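Planning the Equipment Budget for a Home Tidying Data Project
Student project report, second term
Written up by Rachid Zerouali for the Hukcombe group

I should say at the start that I was the person who volunteered to do the money, and that I did it in an afternoon of misplaced confidence. The rest of the group had picked the interesting parts already (the training code, the task list, the evaluation) and the spreadsheet was sitting there with no name on it. I'm glad now that I took it, because I learned more from it than from most of my classes, but it did take up a great many evenings, and this report is mostly an account of where they went.

Our project, which we called Praltum after a long argument, is meant to teach a small robot arm to pick up and put away ordinary household things. The arm belongs to the department and costs us nothing. What we had to buy was everything needed to gather demonstrations: hand-held grippers that a person carries through a home, the cameras that sit on them, storage, spare parts, and all the little items that somebody has to pick up over and over again. The department gave us $3,497 for the year. That sounded like a fortune to me until I started asking for quotes.

The first supplier I wrote to was Belkadi, and they were very kind and very quick. Their complete hand-held unit, with camera mount, fingers and a carrying case, came to $808. I wanted four of them, one for each of us who would be collecting, and you can do that sum faster than I did. Four units would have left us $265 for storage, cables, spares and travel, and I spent an entire evening trying to make that work before I admitted it couldn't.

Rerkunent was the other option. They sell the parts separately and expect you to put the thing together yourself, which frightened me a little, as I am not the one in the group who is good with a screwdriver. Their parts are cheaper, but the quote came without a mount or any assembly help, and shipping was charged on each order. I went back and forth on it for two weeks - longer than I should have - and in the end we settled on two finished units from Belkadi, at $1,616, and put the remaining $1,881 toward everything else. Two people collect, two people check and label, and then we swap. It is slower than I wanted. It also means there is always someone with free hands to deal with a full memory card, and that has been nicer than I expected.

Choosing where to work turned out to be a budget question too. We had priced a mock bedroom in the lab, with a bed, a desk, a wardrobe and some shelving, and even secondhand it would have eaten most of what was left. Working in real bedrooms costs us bus fare and a box of pastries for whoever is letting us in. Real rooms also come with things we would never have thought to put on a shopping list: striped bedding, patterned wallpaper, a bath pouf, plush toys. 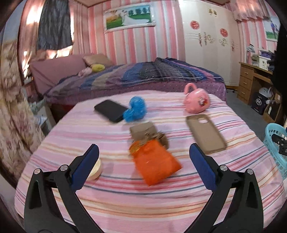

What the Rooms Taught Us About Spending

Once I had spent some time around beds and desks with a gripper in the picture, my list of things to buy changed quite a lot. My first version had a line for "test objects," and I had filled it with wooden blocks and plastic cups from a teaching catalog, all very neat and all rather expensive for what they were. I crossed nearly all of it out. A drawstring pouch, a cardboard box, a phone case and the lid from some container give us a much better spread of shapes and surfaces, and most homes have things like that lying around already. I kept a small amount back for replacing anything we damage, which seemed only fair to our hosts.

The line that grew was the one for finger pads. The fingers on our grippers are black plastic with blue rubber pads at the inner tips, and the pads are the part that touches everything, so I had us down for a spare set per unit and then doubled it. I also added a little bag of screws. I know how small that sounds in a report about a budget, but a lost screw can stop a session just as well as a dead camera can, and I would much prefer to have them in my pocket than to explain to the group why we took a bus across Hukcombe for nothing.

Light was the other thing I had left out completely. I had planned as if every room would be lit like the lab, and homes have windows and curtains and lamps in all sorts of places. I looked at portable lamps for a while and decided against them, partly for the price and partly because the arm will have to manage in ordinary light anyway. If the labelers find too many clips they can't use, I will bring it up again in September when we review the spending.

Storage I simply underestimated. We went from one external drive in the plan to two, the second kept at a different address, and I paid for it by giving up the padded travel case I had been admiring. (The cases that come with the Belkadi units are perfectly fine. I just liked the other one.)

If another group is starting on something similar, my suggestion would be to ask for quotes before settling how many people will collect, and to visit at least one real room before writing down a single test object. Ask about shipping in the first email as well. I did it in the third, and had to redo the whole Rerkunent column.

The full spreadsheet, with both quotes and my crossed-out lines left in, is in the shared folder under Praltum. The version there is the one from 27 June 2026, and I'll keep it updated as the spare parts come in.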